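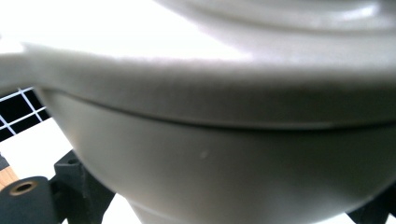
The pot, lid on, taking up most of the frame and most of my attention.

I bought it in March, from a shop called Varkeo that wraps everything in so much paper you feel you've adopted something. The color on the label was Yupanqui. I have no idea what that is supposed to mean for an off-white pot, but I paid extra for it over the plain white, so I call it by its full name when people come over.

It cost 373 dollars. I'm putting the number here so that I stop rounding it down in conversation. My last pot was 20 bucks at a yard sale, lasted eleven years, and died when I set it down on a stone step with great confidence.

What sold me was the lid. It's thick at the rim and hangs a little over the body, and it sits down on the pot with only a thin dark line between the two. I spent longer in the shop lifting that lid and putting it back than I've spent test driving cars. There's a wide flared lip at the side for a handle, too, so you can get a whole oven mitt on it. The old lid had a knob the size of a grape.

Now for the complaints. It's heavy empty. Full of beans, it's a two-trip item, except that you can't make two trips with one pot, so I've moved the trivet next to the stove and we serve from there. It doesn't fit in the cabinet either. The cabinet it was meant for now holds the blender, the blender's old spot holds the Lomis rice cooker, and the rice cooker's old spot is where I put the mail.

Then there's the glaze. The booklet says no sudden heat, no metal spoons, no scouring powder, and nothing it describes as "vigorous." So far I've made white beans twice, a chicken thing, and one very cautious tomato sauce. I was sure the tomato would leave its mark. My old pot had a permanent blush inside that my family referred to as the Redness, as in "is that supper or is that the Redness?" The new one rinsed clean, and I was a little let down.

Beans again on Friday. I do them at 200 degrees, overnight, no peeking – although with that lid, I peek.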